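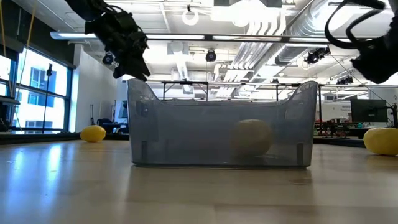
Gudrun Ostermann would like the bins looked at before the baskets this time, and she asked that we write a proper comment next to each item instead of a tick, so bear with me if this runs on a little!

Play food table, Gestside room, 24 August 2020

1. Bin walls and rim: no cracks felt on the gray see-through one. Please run a thumb along the corners too, they do take knocks. OK.

2. Stray pieces: one lemon in the bin, others still out on the wood. Do gather them up before closing, dear all.

3. Tabletop: smooth, no splinters, wiped down twice (I got carried away). OK.

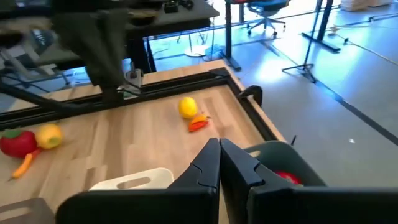
Item 4: toy food out on the table, white basket nearby.

4. Small parts: tug gently at the green stem on the pepper and the leafy top on the tomato. Both held firm for me. Look again in November.

Spare baskets are on order from Plerilitz.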